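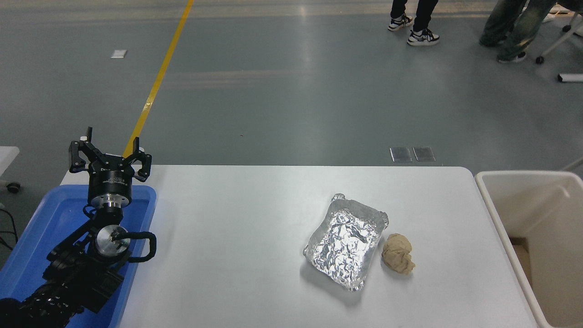
Recording your first batch of tidy-up demos

I promised a few of you a proper write-up of how I collect demonstrations for a clear-the-table task, so this is it, more or less in the order I do things. You'll want an arm you can drive by hand (I use a leader arm, but a handheld controller will do), a head camera, a table, a bin and a pile of rubbish. Nice rubbish, though! More on that in a minute.

I'm going to assume your arm already moves when you ask it to and your recording software saves something you can play back. If not, go and sort that first, I'll still be here.

Step 1. Decide what one episode is

Write it down in one sentence and stick it where you can see it. Mine says: "Pick up every loose item on the table, put it in the bin, come back to the start pose." It sounds silly until you're tired and start finishing episodes with the hand hovering over the bin, and then half your set ends one way and half the other. I did exactly that in August with a set I'd named Tarkwood (I name all my sets, don't judge me) and threw away 155 episodes out of 839. Painful.

Step 2. Pick your objects

Start with two kinds that behave very differently. I like crumpled foil and wadded paper. A foil tray is wide and flat and shiny, and it changes shape every time you squeeze it, so the grasp that worked last time might not work now. Balled-up brown paper is much friendlier – you can close three fingers over it from nearly any side and it'll come up.

Keep spares. Foil in particular gets so squashed after a morning that it's really a different object, and I swap mine after every 8 episodes. Don't bin the squashed ones for good, mind you, because a few properly mangled trays are great to have in the set later on.

Step 3. Set out the table

Put the bin at the end of the table away from the arm and leave it there for the whole first batch. I know, I know, you want variety. You'll get it, but move one thing at a time or you won't know what the policy is struggling with.

Then place your objects:
- Foil first, at an angle, never lined up with the table edge two goes running.
- Paper second. Sometimes right next to the foil, sometimes well apart.
- Check you can reach both without the elbow doing anything horrible.

Close-together placements are worth the bother. If the items are always miles apart, the hand never learns to come in carefully, and the first time they're side by side it'll shove one with the back of a finger.

Step 4. Open the hand before you go

Start every episode with the fingers fully open and clear of the table. My friend Enikő Sárközi talked me into this one and she was right. When I let the hand start in any old shape, the first second of each recording was me fiddling with the fingers, and the trained policy fiddled too. For ages. It looked like it was counting on them.

Step 5. Drive it slower than you'd like

Move at a pace you could keep up all afternoon. When you get to the foil, aim for a raised edge or a fold, close gently, and pause for a beat before lifting. The paper you can just grab.

If you drop something, pick it up again and carry on! Those recoveries are gold and you should keep them. The ones to delete are where you bumped the table, lost tracking, or forgot which item you were going for and wandered about.

Step 6. Label while you still remember

After each episode I type one word: clean, recovered or bad. It takes no time at all and saves you watching everything back. My little logging script is called Kelico, and all it does is ask for the word and refuse to start the next recording until it gets one. Very bossy, very useful.

Step 7. Know when to stop

For two objects and a fixed bin I aim for 400 good episodes, spread over several sittings so the light changes a bit. Then train, watch where it goes wrong, and record more of that. With my current set, Fülöp, it was foil lying completely flat, so my next batch is going to be nearly all flat foil.

A few odds and ends

Your feet, your mates' feet and the rest of the floor will wander in and out of a head camera's view, and I leave all that in. Do play back the first three episodes of a sitting before you record any more. And have a biscuit between batches, your driving gets noticeably worse without one.

Next time I'll go through moving the bin, and what that did to my lovely numbers.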